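Drondallow Evening Talks > Food and Kitchens > Speaker notes
January -- Moataz Ait Ali

How fruit ripens, and why your kitchen matters

Start straight away, no slides. Ask for hands up: who keeps bananas in the fridge? Who keeps them in a bowl? Who has a strong opinion? (Let them argue for a minute, it warms the room up nicely.)

Main idea: a picked fruit is still alive. It breathes, it uses up its stores, it goes on changing on your worktop. I love this bit -- say it slowly!

Starch to sugar. A green banana is mostly starch, which is why it tastes chalky and squeaks a bit against the teeth. As it ripens the starch breaks down into sugars. The flesh softens as the cell walls loosen, and the green fades from the skin and lets the yellow show through. The yellow was there all along, underneath. People always gasp at that, so leave a gap.

Ethylene. A gas, very simple, made by the fruit itself. Once a banana starts making it, the gas tells the rest of the fruit to hurry up, and it makes more, and off it goes. Neighbours get the message as well. Tell the Ashour story: my aunt's grocery, hard pears shut in a paper bag with one ripe banana, sold as "ready tonight" and they really were.

Yellow with a little green left at the ends is my favourite stage. Firm, slightly sharp, lovely sliced on toast.

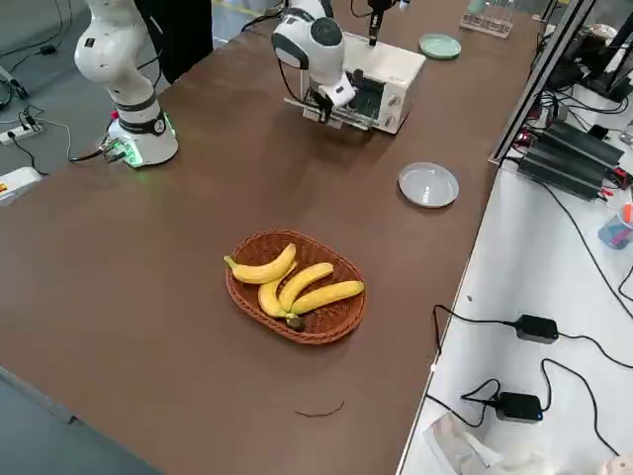
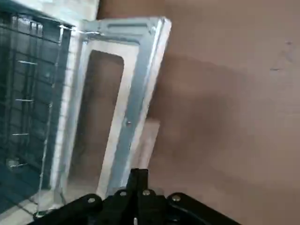
Next, who ripens and who doesn't. Bananas, pears, avocados, tomatoes and peaches carry on after picking. Grapes, strawberries and oranges don't, so a sour strawberry stays sour however long you stare at it. Get the audience to call out fruits and sort them into two columns on the flip chart. Somebody will shout pineapple. (It won't get much sweeter once it's picked, though it may soften.)

Cold. Bananas come from warm places and the skin goes brown in the fridge long before the inside spoils. Peel one, pass it round. Tomatoes lose some of their smell in the cold too -- give them an hour out before eating.

Tasting, 3 plates: green, yellow, spotty. Same bunch if the Clomero market stall can manage it, otherwise buy early in the week and keep some back. Ask for one word per plate and write them all up, even the rude ones.

If time: ripening rooms. Bananas are shipped green and cool, then given ethylene in a closed room so they all turn together. Don't get lost in this, I went on far too long at Dredus.

Questions. Likely ones: do the brown spots mean it's bad (no), does hanging them help (it saves bruising), can you freeze them (yes, peel first!). Leave the spotty ones out for people to take home for cake.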